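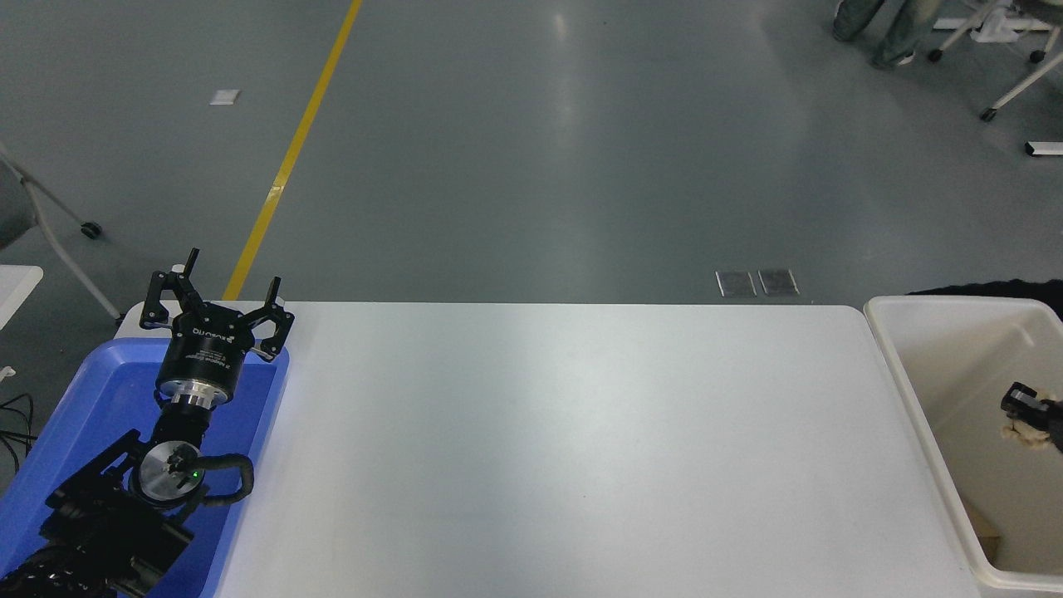
4.2 Glare and the choice of work surface

We now turn to the result that excited us most. The Ferex survey reached 579 adults who spend at least part of the day at a shared table, and 470 of them answered every question on light and comfort. We had expected overhead brightness to explain most of the complaints. It explained some, but the finish of the tabletop did far more of the work, and it did so in both of the buildings we studied, Trendel and Murnadon, although their windows face different ways and their lamps are of different ages.

People rarely used the word "glare." They wrote about tilting a page, sliding a notebook a few inches to one side, or leaving a favorite seat in the middle of the afternoon. These small moves are easy to miss in a standard comfort score, and we were delighted to find so many of them in the open comments! Readers of printed text moved more often than people who wrote by hand, and glossy paper made things worse on every kind of table.

White surfaces deserve special care. A matte white top spreads light widely and can make a dim room feel pleasant, yet even a smooth one may carry a soft sheen (Figure 2). Whether that sheen bothers anyone depends on where the eyes are, so we recorded seat height along with position.

Figure 2. Long white table with a soft sheen on its surface; blue tray on the left side.

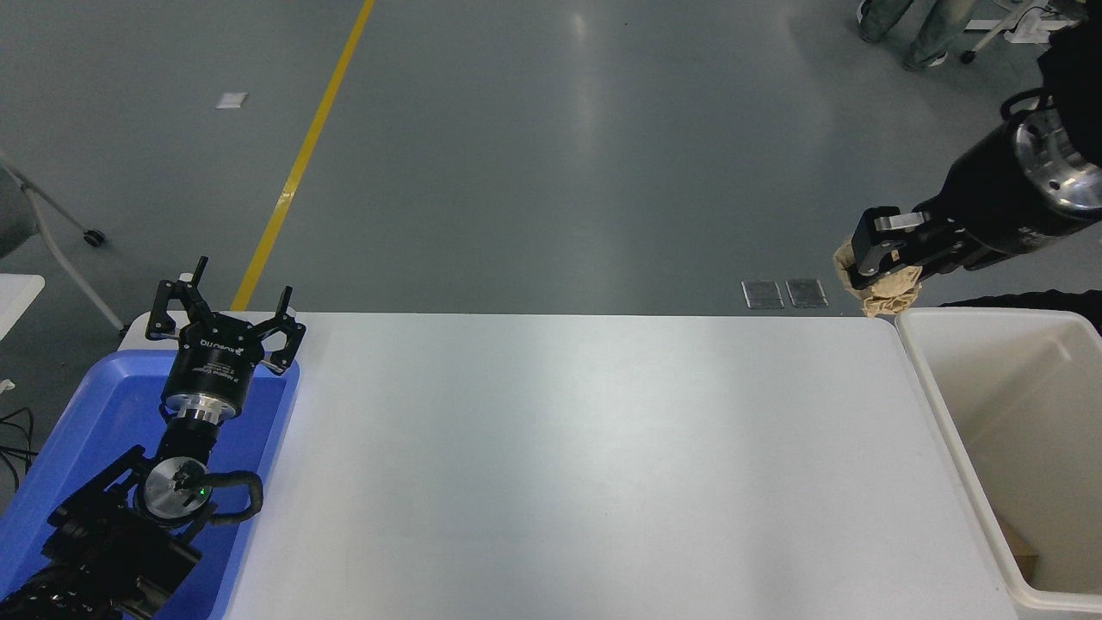

Seat height mattered more than we had guessed. Raising the chair by roughly 2 inches was enough to change the comfort rating for many readers, and the change was largest in late afternoon. The Ccori scale, with its 6 steps from "easy" to "painful," picked this up nicely, while a plain yes-or-no question missed it. We therefore kept the full scale for the models in Section 4.3, where age and eyewear are added one at a time.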